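# Zonbridge Hirna 2 Wheel Service Trolley

The Hirna 2 is a low-level trolley for removing, moving and refitting heavy road wheels. It is supplied to commercial vehicle workshops, bus depots and agricultural dealers, and is intended for use by one trained person on a level floor. The Hirna 2 replaces the original Hirna trolley, for which spare parts remain available.

## Description

The trolley carries the wheel on two parallel rollers set into a welded steel frame. A foot-operated hydraulic pump raises the rollers until they take the weight of the wheel, after which the nuts can be withdrawn and the wheel drawn clear of the hub. The rollers turn freely under load, so that the stud holes can be lined up by hand when the wheel is refitted.

An adjustable back rest supports the upper part of the tyre. It must be fitted and the retaining chain fastened before the trolley is moved. Twin wheels may be handled as a pair with the long rollers, which are ordered separately.

The release valve is of the dead-man type. Lowering stops when the operator's foot leaves the pedal.

## Main features

- Four swivel castors, two with brakes
- Rollers removable without tools for cleaning
- Pump unit exchangeable as a complete assembly
- Powder-coated frame, dark grey
- Back rest adjustable to 9 positions
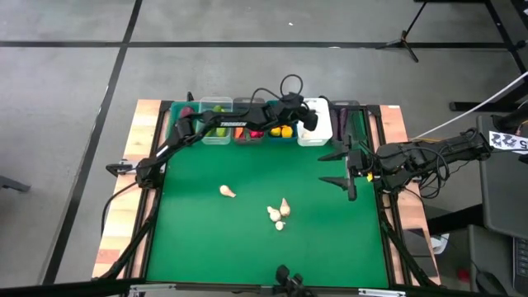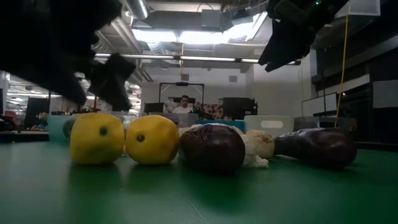 *Green worktop with produce, shown in both views.*

## Technical data

| Item | Value |
|---|---|
| Rated load | 556 kg |
| Overall height, back rest fitted | 112 cm |
| Number of rollers | 2 |
| Back rest positions | 9 |
| Operation | Foot pump, hydraulic |
| Finish | Powder coat |

The rated load applies to the wheel and tyre together, including any water ballast. It must not be exceeded, even for short movements.

## Use and care

The vehicle must be raised and placed on suitable axle stands before the trolley is brought into position. The trolley is not a vehicle support and must never be used to hold up an axle, hub or chassis.

Castors should be checked weekly for trapped wire and swarf. Oil level is checked with the rollers fully lowered and the trolley standing on level ground. Only the grade of oil printed on the pump label should be used, and oils of different grades should not be mixed. A trolley that creeps downwards under load must be taken out of use until the pump has been inspected.

A full inspection by a competent person is required every year. A record card is supplied in the document pouch.

## Accessories and spare parts

- Long roller set for twin wheels
- Brake drum cradle
- Retaining chain with hook
- Pump seal kit
- Replacement castor, plain or braked

When ordering spare parts, please quote the serial number stamped on the left side of the frame, next to the pump.

## Ordering and delivery

The Hirna 2 is sold through Abdel Rahman Workshop Supply and through Dader Garage Equipment, who also carry out repairs under warranty. It is delivered on a pallet with the back rest packed flat. A vehicle with a tail lift will be sent where this is requested at the time of ordering.

The warranty covers the frame and the pump unit. Castors, seals and rollers are treated as wearing parts and are excluded. The next price list takes effect in November.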